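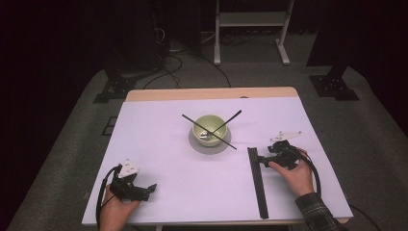 How to Start a Small Devotional Reading Circle at Home

I have been hosting a reading circle in my living room for long enough now that people write and ask me how it's done, and I always end up sending the same long letter. So I've finally sat down and put the letter here, where you can take what you like from it and leave the rest.

Pick the book before you pick the people

I know it feels backward, but do it this way. If you invite your friends first and then ask what everyone would like to read, you will spend two evenings on that question and somebody will go home a little hurt. Choose a short collection of prayers or sacred writings that you already love, and then ask who would like to read it with you. Short really is better! My first choice was a huge volume of letters, with tiny print and a great many footnotes, and we never got past the introduction.

If your guests come from different faiths, or from none in particular, look for an edition with a plain introduction and a glossary at the back. Check that you can get enough copies of the same edition, too. We once had three translations going around the room and kept losing our place.

Send a simple invitation

Say what you're reading, when you'll begin and when you'll finish. That last one matters a great deal to parents of young children and to anyone with a long drive. Ours runs 60 minutes, and I write it right on the card. Iveta Charvát, who started a circle over in Skornby after visiting ours, adds a line telling people they are welcome to come and simply listen. I've borrowed that line ever since.

Plan the evening

Our order hardly ever changes, and it goes like this:

1. Welcome people in and give them a few minutes to find a seat and put their phones away.
2. Open with a short prayer or a quiet moment. Ask somebody beforehand, so they have time to choose.
3. Read one passage aloud, slowly, with one voice.
4. Read the same passage again, this time passing it around the room. Anyone may pass.
5. Keep silent for 2 minutes. Use a kitchen timer with a soft bell if you're the sort to peek at the clock (I am).
6. Open the conversation with one question.
7. Close with a second prayer, then put the kettle on.

Ask a question you can't answer yourself

Please don't prepare a talk. I did that for most of my first year, and oh dear, the poor things sat there so politely. A good question is small and tied to the page - "Which word would you have left out?" or "Who do you think this was written to comfort?" Then wait. The waiting will feel much longer to you than it does to them.

When one person talks a good deal, and there is always one, thank them warmly and ask whether anybody heard the passage differently. Trinidad Tiongson taught me to do this while looking down at the book instead of at any one guest, so that no one feels called upon.

Keep the circle small

We stop at 16, and in truth that is already a squeeze in my front room. Past that, the shy ones go quiet. When our circle outgrew the house, half of us moved to Jorkberg and met there, and both groups have been the better for it.

Looking after it over time

Take August off. Everyone is traveling anyway, and you will be glad of the rest. When you come back, start a new book, even if you had a few pages left in the old one, so that newcomers don't feel they've walked in at the middle. Keep a notebook by the door where people can write down a line they'd like to remember. Ours is on its second volume, and I read a page of it most mornings with my coffee.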